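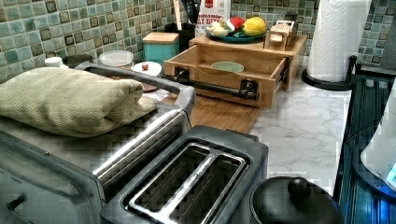 Kitchen counter with toaster oven, toaster and covered pot.

Section 4. Scheduling Short Videos with Goveck

Goveck posts finished clips to linked channels at times you set. It does not edit video. Complete Section 3 (Linking a Channel) before you start. At least one channel must show the status Linked on the Channels page.

4.1 Preparing the clip

1. Export the clip as an MP4 file in vertical format.
2. Check the file name. Goveck accepts letters, numbers and hyphens. Spaces are changed to hyphens during upload.
3. Open Library and select Add Clip.
4. Choose the file and wait for the status to change from Checking to Ready.

Note: A clip that stays on Checking for more than 30 minutes has failed. Delete the entry and upload the file again. Do not upload a second copy while the first is still listed, or both may be posted.

4.2 Writing the caption

1. Select the clip and open the Caption tab.
2. Type the caption. The limit is 1,000 characters, including hashtags and line breaks.
3. To use a different caption on one channel, select Split by Channel and edit that channel's box only.
4. Select Save.

Captions are saved per clip. If you replace the video file, the caption stays in place and should be read again before posting.

Caution: Once Split by Channel is on, changes to the main caption no longer carry over to the separate boxes. Turning the setting off deletes the text in those boxes.

4.3 Setting the post time

1. Open Calendar and drag the clip to a date.
2. Enter the time. Goveck uses the time zone of the workspace, which may differ from the one on your computer.
3. Select the channels.
4. Set Approval to On if another person must review the post.
5. Select Schedule.

The clip appears in gray until it is approved and in blue after that. A gray clip is not posted when its time arrives. It moves to the Missed list and must be given a new time.

4.4 Repeating a post

Open a posted clip and select Repeat. The shortest gap between repeats is 2 days. Comments and view counts are kept separately for each post and are not combined in Reports.

4.5 Error messages

Error 104: The channel has signed Goveck out. Go to Channels, select Renew, and sign in again. Posts already on the calendar are kept.

Clip too long: The channel has a shorter limit than the clip. Trim the file outside Goveck and use Replace File.

No approver: Approval is on, but the workspace has no user with the Reviewer role. See Section 2.

4.6 Workspaces moved from Murnent

Schedules brought over from Murnent arrive with Approval set to Off. Check each entry before the first post time. Draft captions are copied, but comments left on drafts are not.

Section revised 29 August 2025 by Eino Vainio. Continue to Section 5, Reading the Reports Page.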